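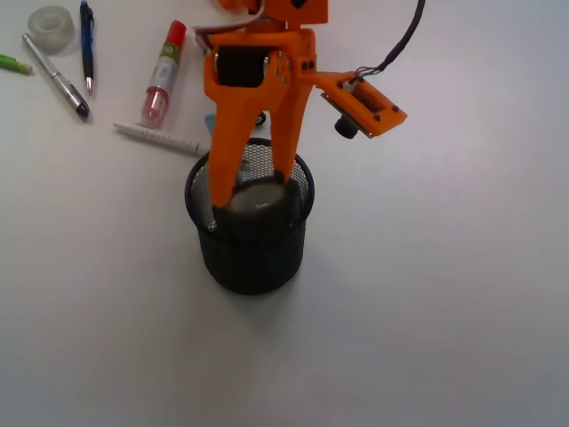
Black wire-mesh cup on a white tabletop. Category: desk storage.

Irkville Desk Supply Prices

README, second release

Summary

This is a table of shelf prices for ordinary desk and office supplies in Irkville: cups, trays, tape, staples, pads, folders, small bins. It has 868 rows covering 242 items in three shops. Prices were copied by hand from shelf tags. No receipts were collected, so what you have is what the shops said they would charge. Whether the register agreed is a separate matter, and I have my doubts.

The table was put together because the town paper kept repeating that office supplies here had "doubled." I couldn't find anyone who could say what had doubled, compared to when, or at which shop. The data doesn't settle that either. It covers two rounds of visits, one in February and one in June, and anyone who draws a trend line through two points should be asked to leave the room.

What is in the download

prices.csv: the main table, one row per tag read
items.csv: item names and categories
notes.txt: remarks typed up from the paper sheets, spelling untouched

Columns in prices.csv

item_id: matches items.csv
shop: A, B or C
round: 1 or 2
tag_price: dollars and cents, before tax
pack_size: number of units in the pack, as printed
unit_price: tag_price divided by pack_size, worked out by us
sale_flag: yes if the tag said sale, special, or anything of that kind
reader: initials of the person who read the tag

Don't trust sale_flag very far. Shop B had sale tags on most of its tape in both rounds, at the same price. We marked them yes because that is what the tag said. If a price never moves, I don't see how it can be a sale, but the column records tags and my opinion isn't in it.

Brands

Two brands turn up often enough to compare across shops. Harkico makes folders, trays and mesh goods. Sanna makes tape and pads. Both sell "value" packs, and in this table the value pack is sometimes dearer per unit than the plain one. Sort by unit_price before you believe the word on the wrapper.

Store brands were harder. Shop C changed the name of its own brand between rounds and changed the pack sizes along with it. We gave those items new ids. You may prefer to join them, and there is a case for it, but do it in your own copy and say so when you publish.

How the tags were read

Each reader took a printed sheet into the shop and wrote down the price and pack size for every item on it. If the tag was missing, the row was left out. If two tags disagreed, we took the one closest to the goods and made a note. Dorota Sadowski typed up both rounds. I checked 100 rows against the sheets and fixed the ones where the decimal point had wandered. I didn't check the rest, so there are surely more.

Categories

There are storage, adhesives, paper, fasteners, writing, and waste. The lines between them are poor. A mesh cylinder might be sold as a pencil cup in one aisle and a small bin in the next, with a different price on it, and our categories follow the aisle. This makes the averages for "storage" and "waste" close to useless. Please don't quote them.
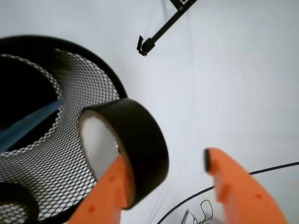
Zyanya Serrano wrote that the categories should be thrown out altogether, that following the aisle lets the shop decide what counts as a fair comparison, and that any buyer would group things by size and what they're made of. She also asked why tape is priced per roll when the rolls are different lengths.

She is right about the tape. Length wasn't on the first sheet, so for round 1 it can't be recovered, and I'm not going to fill it in from the round 2 packs and hope. On categories I half agree. Size would be better if we had measured anything, and we didn't.

Known problems

Shop A closed early on the last day of round 2 and the fasteners aisle was never finished. Those rows are missing, which makes Shop A look as if it stopped selling staples.

Tax is left out everywhere.

Pack sizes are as printed. We opened nothing.

Online prices are absent. Clillulero delivers here and many people buy from it, so any claim about what residents pay for supplies can't rest on this table alone. I would be wary of it even with the online prices added.

Uses I would put up with

Comparing the same item between shops in the same round. Checking whether bigger packs cost less per unit. Teaching someone to clean a messy price table, for which it is well suited.

Uses I would argue with

Inflation figures of any kind. Ranking the shops from cheap to expensive. Anything with the word "doubled" in it.

Changes since the first release

Store brand ids split for Shop C. Decimal fixes applied. The "average basket" file was removed, as no two people agreed on what belonged in the basket.

Corrections

Send the item_id, the shop and what you think is wrong. A photo of the tag helps. A photo of a different tag from a different month doesn't, and we have had several.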